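Zinash Alemneh announces second album 'Plundgate', out in August on Futberg

Hello, it's me, Zinash. My label said I could have a go at writing my own press release this time, so you're getting it straight from the kitchen in my dressing gown, with the radio on.

The news! My second album is called Plundgate and it comes out in August on Futberg Records. It's got 11 songs on it if you count the hidden one, and I do count the hidden one because it took the longest.

The first single, Abdella, is out now. It's named after the street where my gran had her flat, and the brass on it is the loudest thing I've ever been allowed to put on a record (sorry, neighbours). I wrote the chorus on the night bus and sang it into my phone the whole way home so I wouldn't lose it, which got me a seat to myself.

I made the album at Gurnico, a studio up a very steep hill, over 40 days. My first record was done in 4, so this felt like a holiday. We had time to try things, bin them, and then get them back out of the bin. The title track started as a slow piano number and ended up as the one you'll want to drive too fast to — please don't.

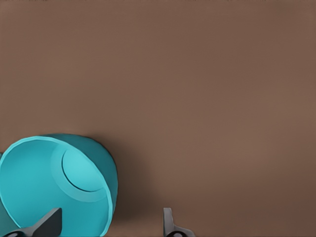
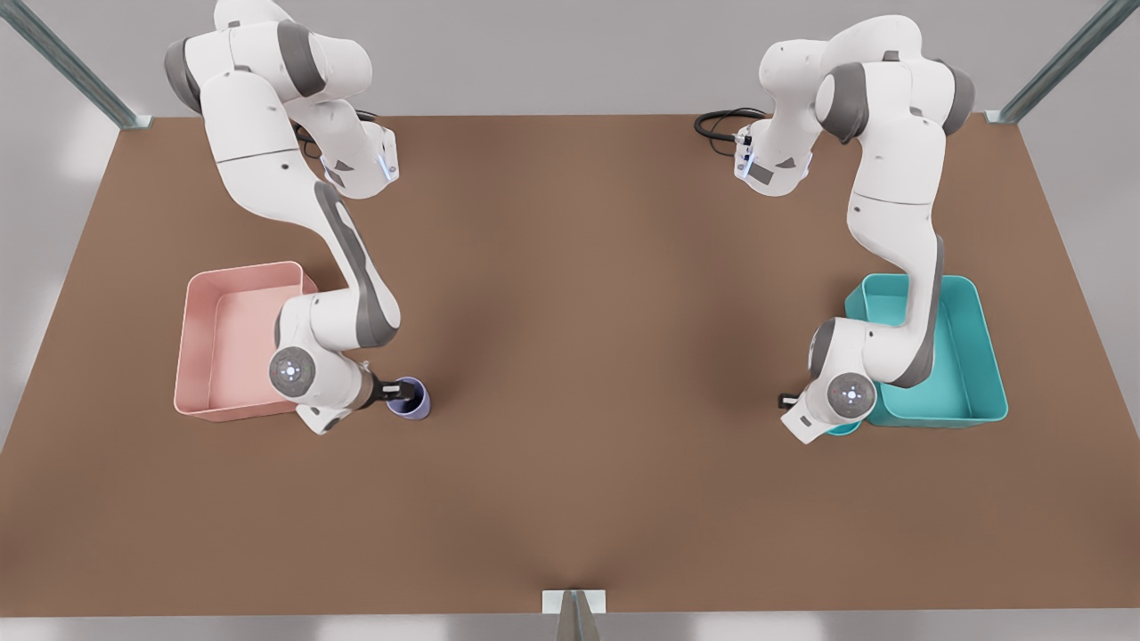 Computer-rendered images.

I still can't quite believe there's a second one. When the first album came out I posted the orders myself, all 2,336 of them, and the man at the post office started calling me by my first name. A good few of you wrote back to say which song you'd played at a wedding or in the car, and I've kept every letter in a shoebox under the bed.

There'll be a vinyl edition with a fold-out lyric sheet, plus CD and the usual downloads and streaming. I'm also playing 2 launch shows with the full band, horns and all. Doors are at 7pm for both, and I'll be on the merch table afterwards if you fancy a natter.

Advance copies, interviews and guest list: please get in touch with the Futberg press office. I'm happy to chat to anyone, big paper or bedroom blog — mornings are best, before I've started singing.

Zinash x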